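ロボットの手をつくろう! つかむしくみのひみつ

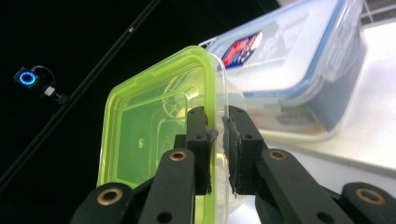

黄緑色のふたがついた、とうめいな入れ物をはさむ黒い2本の指。

みんなは今日、いくつの物をつかんだかな? えんぴつ、コップ、くつひも。人間の手はとても器用だから、つかみ方なんて考えなくてもだいじょうぶだよね。でも、ロボットの手をつくるとなると、考えることが山ほどあるんだ!

わたしたちは「ルムビル工作室」という、みんなで使える作業場で、手で持って使うグリッパーをつくっている。グリッパーは「つかむ道具」という意味。名前は「クリックス(Kulix)」だよ。

●指のつけ根に注目!
指の下には、黒いうでのような部品がのびている。これを「リンク」とよぶよ。リンクには丸いあながあって、金色っぽく光る輪がはまっているところがあるね。この輪は「ブッシュ」。じくがなめらかに回るように助けてくれる、小さいけれどたよりになる部品なんだ。

●どうして平行に動くの?
はさみを開くと、刃はななめに開くよね。指がななめになると、箱のような物はつるんとにげやすい。そこで、長さのそろったリンクを2本ならべて使う。すると、指はまっすぐ立った向きのまま、開いたりとじたりできるんだ。これを「平行リンク」というよ。電車のパンタグラフや、工具箱の2だん式のふたにも、にたしくみが使われていることがある。さがしてみよう!

●すべらないひみつ
指の内がわには、パッドがついている。つるつるのプラスチックは、かたい指だけだとすべりやすい。やわらかいパッドは物の形に合わせて少しへこみ、ふれる面が広がる。くつのうらのゴムと同じで、「まさつ」が味方になってくれるんだ。

クリックスの指は、いちばん大きく開いたときのすきまが80ミリ。さいしょの試作品は68ミリで、おべんとう箱がどうしても入らなかった。リンクを長くつくり直して、やっと広がったときは、みんなで大よろこび!

●家でためしてみよう
用意するもの:細長く切ったあつ紙4まい、わりピン4こ
1 あつ紙のはしに、あなをあける(おとなの人といっしょにやろう)。
2 わりピンでつないで、四角形にする。
3 下の1本をおさえて、上の1本を左右に動かす。
上のあつ紙の向きはどうなるかな? 長さのちがうあつ紙にかえたときの動きも、くらべてみてね。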